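Section 4. Setting Up Part Templates and Libraries in Stimero

This section covers what to do after Stimero is installed and the license has been activated. If you have not activated your license yet, go back to Section 3 and finish it first. The settings below are stored per user, so each person who shares a workstation has to go through them once under their own login.

4.1 Before you begin

You need write access to the folder where your templates will be kept. On a network drive, ask your administrator for a path that does not change between sessions. Stimero saves the full path in every drawing, and a drawing that cannot find its template opens with the default sheet format.

Close all open documents. Template settings cannot be changed while a part or assembly is being edited, and the Templates page in Options will be grayed out.

4.2 Creating a part template

1. Choose File > New > Part and click OK without picking a template.

2. Open Options > Document > Units. Select millimeters or inches for length. Mass units follow the length units unless you clear the Link Units box.

3. Set the number of decimal places to 2 for length. You can show more places on a single dimension later without changing the template.

4. Go to Options > Document > Material and select the material you use most often. If your parts vary a lot, leave this set to None.

5. Open the Properties tab and fill in the fields that stay the same from one part to the next, such as company name and drawing standard. Leave Part Number and Description blank.

6. Choose File > Save As Template. Type a short name and click Save.

Note: Do not use a slash, a colon or a period in the template name. Stimero accepts the name but the template will not appear in the New dialog.

4.3 Creating an assembly template

Follow the steps in 4.2, choosing Assembly in step 1. Skip step 4. Assemblies take their mass from the parts inside them and have no material of their own.

The units in the assembly template should match the units in the part template. Mixed units do not cause errors, but measured distances will be shown in the assembly units and exported part lists will be shown in the part units. This is a common source of support calls.
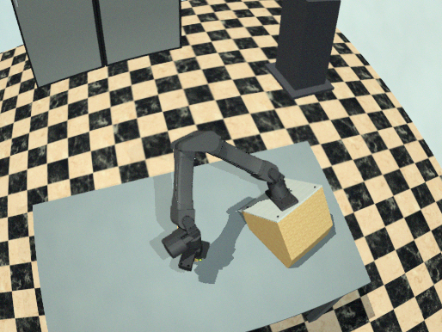
Assembly templates also store the default mate settings. Under Options > Assembly > Mates, leave Align to Closest Face on for general work. Turn it off if you mostly place parts by their origins.

4.4 Connecting the Louro fastener library

Louro is the standard hardware library supplied with Stimero. It contains 3,640 sizes of bolts, nuts, washers and pins. The basic edition contains 1,587 sizes and can be upgraded later without losing references in existing assemblies.

1. Open the Library panel on the right side of the window.

2. Click Add Source and browse to the folder named Louro in the installation directory.

3. Select the standards you work with. Loading all of them makes the panel slower to open.

4. Click Build Index and wait until the progress bar closes.

Caution: Do not move or rename the Louro folder while the index is being built — the index will be damaged and has to be deleted by hand. To delete it, close Stimero, open the Index folder inside your user folder, and remove the file louro.idx. Then repeat the steps above.

4.5 Importing files from Britent

Drawings made in Britent 6 or later can be opened directly. Older files have to be saved as STEP first.

1. Choose File > Import and select the file.

2. In the Import Options box, check Heal Surfaces if the model came from outside your company.

3. Set the body limit. The default is 300. Files with more bodies than this are imported as a lightweight assembly, and features cannot be edited until you choose Resolve All.

4. Click Import. Any face that could not be healed is listed in the Results tab and marked in red in the feature tree.

Note: Sketch relations are not carried over from Britent. Imported sketches are fully fixed. Right-click a sketch and choose Release to add your own relations.

4.6 Checking your settings

Create a new part from your template, draw a simple block and save it. Close and reopen the file, and confirm that the units and properties are the ones you set. Then insert the block into a new assembly and add one bolt from the Library panel. If the bolt shows a yellow question mark, the library path is wrong — return to 4.4, step 2.

Set-up guide written by Olesia Zhuravel and Beatriz Patrício for Drudwood. Continue to Section 5, Sheet Formats and Title Blocks.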